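In Praise of the Cheap Round Mat

My mother-in-law, Geum-ok Yeon, learned to play Texas Hold'em at the age of seventy-one, on a kitchen table in July with the windows open and a fan blowing the cards around. She had played hwatu all her life and considered poker a slow and rather sulky game for men in sunglasses. Then one of the grandchildren brought over a round green mat rolled up in a cardboard tube, laid it down between the fruit bowl and the napkins, and asked her if she wanted in. She moved the fruit bowl herself.

I have been thinking about that mat ever since, and I want to make a case for it, or for the whole family of things it belongs to. I mean the objects that tell you a table has stopped being an ordinary table. A checkered cloth does it for a picnic, and a board does it for chess. For home poker it's a thin piece of green material with a line near the edge and some lettering on it, and I think it does more for the evening than the cards do, or the chips, or (I'm sorry to say this, because I make them) the snacks.

You can play poker on bare wood, of course, and plenty of people prefer to. My neighbor down the hall, who has a very fine collection of clay chips and strong feelings about them, says a mat is for people who are pretending to be in a casino. I like him very much, and I've lost to him more often than I care to write down, but I think he has the wrong end of it. On bare wood the cards slide and the chips clatter, and all night long some part of you is thinking about the finish on the table. You pick your cards up by pushing them off the edge. Put down a bit of green and everyone's hands relax. People lean in. They start saying "check" and tapping with two fingers, even the ones who have only ever seen it done in movies.
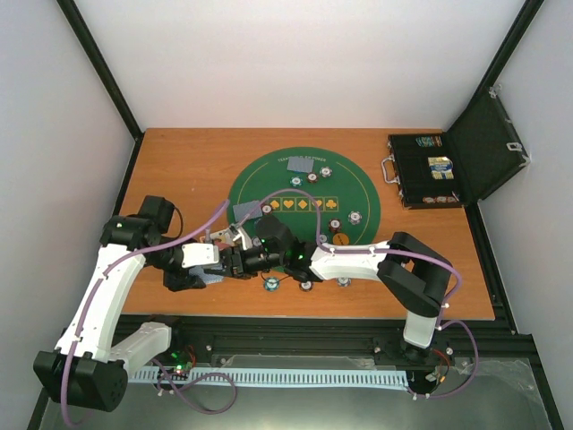 Cards down, chips out: a round mat on an orange-brown wooden table, with five yellow-outlined spaces across the middle.

Those five outlined spaces are the part I love best, and serious players tend to laugh at them. Anybody who has played for more than a month knows where the shared cards go. They go in a row in the middle, and you don't need a spade and a heart and a diamond printed there to tell you so. But think about the person who hasn't played for a month, who maybe hasn't played at all and is too polite to ask. She looks at the mat and sees five places. When three cards come out she can see that two more are on the way, and she can hold on to her money a little longer or be a little braver with it, depending on her nature. Nobody had to stop the game and explain it to her in that kind, loud voice we all use on beginners.

That was how Geum-ok learned. She ignored my husband's speech about blinds completely. She watched the spaces fill up, one hand after another, and by the end of the second hour she was raising him out of his chair.

The other thing a mat gives you is a middle. Dining tables are mostly rectangles, and a rectangle has a head and a foot and two long sides where people get stuck talking to whoever is next to them. Put a circle down on it and the circle quietly wins. People pull their chairs in toward it. The pair of cards in front of you is the same distance from the center as the pair in front of your brother-in-law, and there's a fairness in that which I find very soothing, especially with my brother-in-law.

Now, chips. I have owned good ones and bad ones. A friend once gave us a case from a company called Laitinen, beautifully weighted, and everyone was so careful with them that the game turned stiff. Our own are a mixed bag in several colors, bought from an online shop called Fovo that I don't believe sells them any longer, and some of them came with the previous owner's values written on the backs in pen. We ignore those. We decide at the start what each color is worth, somebody forgets by nine o'clock, and there is an argument, and I wouldn't trade that argument for all the clay in the world. Chips ought to be allowed to wander, too. I know you're supposed to keep your stack tidy so the others can judge it, but one left sitting by itself halfway to the pot, so that everybody has to ask whose it is, gets the whole table talking again.

My neighbor sent me a link on 8th February to a folding table top with padded rails and cup holders. It costs more than our sofa did and would need a closet of its own. I did look at it for a good long while. It's handsome, and if you play every week with the same group I can see the sense in it. But we play when people happen to be here, after supper, with the dishes still soaking, and what we need is something a child can fetch from the hall and have flat on the table before the coffee is poured.

Ours has a curl along one side now that we hold down with the sugar bowl, and a pale ring where somebody set a hot mug. Geum-ok has asked twice if she might borrow it for her church friends. I've told her she can have it any time she likes, as long as it's back before the cousins come.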